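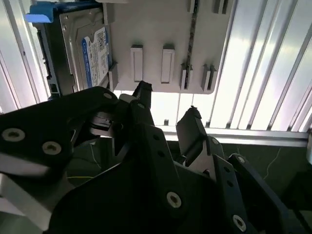 Which drives does the Trukska tray accept?

The tray is designed for 3.5-inch hard drives. Drives of other sizes require the Trukska adapter, which is ordered separately under part number 1166.

Serken supplies the tray in packs of 6. Institutions with a service agreement may order through their assigned representative, Yen-ting Chu. Drives are not included in the price.

Category: Storage Parts / Drive Trays
Last updated: 30 Apr 2020
47 shares | 6 comments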